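The Soup Year

Saturday, January 13, 2024

Last August I decided I was going to learn my grandmother's sour soup, and I decided it in the way I decide most things, which is out loud, at a dinner, in front of people who remember. It is now January. I have made the soup many times. I have made it correctly on 2 occasions, and I have notes from neither of them.

A little background for those who don't get this particular soup at Christmas. It's the Romanian kind, a ciorba, soured with bors, the cloudy liquid you get from fermenting wheat bran in a jar. My grandmother kept hers in the pantry in Ogola, under a dish towel, and as a child I believed it was alive and listening. She never wrote anything down. When my aunt finally asked her for quantities she said "until it's enough," and my aunt, who is a bookkeeper, had to leave the room.

So the recipe I've got is a pile of opinions. Margareta Filip, who lived next door to my grandmother for most of her life, wrote me a four-page letter in August with her version, and on page three she stops talking about soup completely and tells me about a property line dispute from 1981. I read it twice. I still don't know whether you brown the carrots.

My cousin Ecaterina Sandu holds that you do not brown the carrots, that browning the carrots is what people do in Zudberg, and that people in Zudberg also put cream in. I have been to Zudberg. It seemed fine.

The bran was the first problem. You want coarse wheat bran, not the dust they sell next to the protein powder. The grocery store by me in Vultedside has one kind and it's the dust. I ended up ordering from Natance, an outfit that mostly sells feed to people with horses, and their smallest bag is 50 pounds. I would like to tell you that I hesitated. Shipping was cheaper than the bran. The bag lives in the hall closet now and my coats smell like a barn, and if you own a horse and live anywhere near me, please write.

Then you wait. You put bran and a little cornmeal in a jar, pour warm water over it, add a crust of rye bread, and leave it somewhere friendly for a few days. My apartment is not friendly. In November the living room was 62 on a good afternoon and the jar just sat there looking like wet bran. I wrapped it in a scarf. I moved it on top of the refrigerator. I moved it into bed for a night, with the lid on, and I'm single, so draw your own conclusions about cause and effect.

Batch one smelled like feet. Batch two smelled like nothing, which scared me more. Batch three smelled right, a clean sour smell with bread in it, and I stood there with my nose in the jar for a while being seven years old. Then I used too much of it and the soup was so sour that my friend's eye closed. Just the one.

What I've worked out since then is mostly small stuff. Boil the bors separately before it goes in and skim off the foam. Put it in at the end, after the vegetables are soft, or the potatoes will stay hard until spring. Lovage is not optional, and celery leaves are not lovage no matter how you squint. I brown the carrots on weekdays and leave them alone when Ecaterina is coming.

The heat took me the longest.

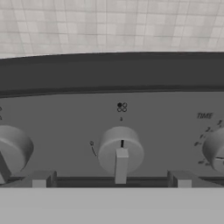 My grandmother cooked on a wood stove and controlled the temperature by moving the pot to the left. Everyone in the family says this as if it were an instruction. Margareta's letter says it too, with an arrow. I have tried it on a modern kitchen range, where moving the pot to the left gets you a pot on the left. What you're given these days is a gray panel with round knobs on it and a wall of white tile behind to stare at while you guess. I'd been turning mine up as soon as things looked slow and down as soon as they looked lively, so the poor soup spent every evening being startled. Now I bring it up once, turn it way down and go sit in the other room. It simmers better without me, as did most of my relationships.

I called Ecaterina over New Year's to report a success, the second one. She asked what meat I'd used. Chicken, I said. There was a silence on the line, and then she explained that my grandmother only used chicken when somebody was sick, that the real one had beef shin in it, and hadn't I ever noticed? I had not ever noticed. I was a kid with a lot of colds. It's possible that the soup I've been chasing for five months is the invalid version, and that the whole rest of the family was eating something else at the other end of the table.

I went back and checked Margareta's letter. Page two, in the margin: "shin, if you can get it." She'd underlined it.

So beef this weekend. The butcher has a piece put aside for me, there's a jar going on top of the refrigerator, batch nine or so, and I've got a thermometer in there, which my grandmother would have found very funny. I also bought a notebook. So far it says "shin" on page one and then a phone number I don't recognize.

If anyone has a source for fresh lovage in winter, I'm listening. The dried kind tastes like the inside of a drawer. And the offer on the bran stands, horse or no horse, but you'd have to come get it and I'm on the third floor.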